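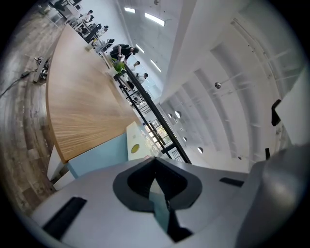 Godfrey Tanui would rather have had his own desk back. When the planning office at Girkinlow took out its cubicles and put in long shared tables, he wrote in the staff survey that he could work at a table with other people or he could think at it, and that the firm should tell him which one it was paying for.

Chapter 4
The Shared Table

Tanui's complaint is a fair place to begin. Many offices now have at least one long table that belongs to no single worker. People stand at it, lean on it, lay out papers and go back to their own desks. In some offices the long table has replaced the desks altogether. This chapter looks at how such a table is chosen, where it is placed, and what the people near it need in order to get their work done.

The idea is an old one. The counting house at Hinwood, rebuilt in 1702, had a single sloping table where the clerks stood side by side. The ledgers were shared, so the table was too. Separate desks came later, when each clerk was given his own accounts to keep. The furniture followed the work. We will come back to that point in Section 4.3, where the Girkinlow survey is set out in full.

Of the 889 staff who answered that survey, 82 percent said they used a shared table every working day. Far fewer said they liked sitting at one for a whole morning. The most common complaint was noise, followed by cables on the floor and the lack of anywhere to leave a bag. The shape of the table hardly came up, although it had taken up much of the planning.

Shape does matter in one respect. A table with square corners needs more clear floor at its ends, as people cut close when they walk past. A rounded end lets them pass without bumping a hip, and it gives one more person a place to stand. Against that, a rounded end is hard to push up to another table. Offices that expect to rearrange their rooms often should think twice before ordering one.

Color and surface are covered in Section 4.2. Pale wood is common because it shows little glare under ceiling lights and goes with most floors. Dark tops show dust and fingerprints. A plant or two is often set on or beside a long table to break up its length, and in the Domness study these were moved more often than the chairs.

The harder question is what goes near the table. Ákos Nyitrai, who planned the Girkinlow rooms, put the desks close by so that people could move between the two without losing their train of thought. Bent Frandsen, his successor, moved them farther off and added a row of lockers. Both layouts are drawn to scale at the end of the chapter, and you will be asked to compare them.

Before reading on, spend 12 minutes near a shared table at your school or workplace. Write down who comes to it, whether they sit or stand, and what they leave behind. Keep your notes for use with Section 4.1.

Terms used in this chapter
Shared table: a work surface not assigned to one person.
Clear floor: the space around a piece of furniture that must be kept open for walking.
Drop-in work: short tasks done away from a person's usual desk.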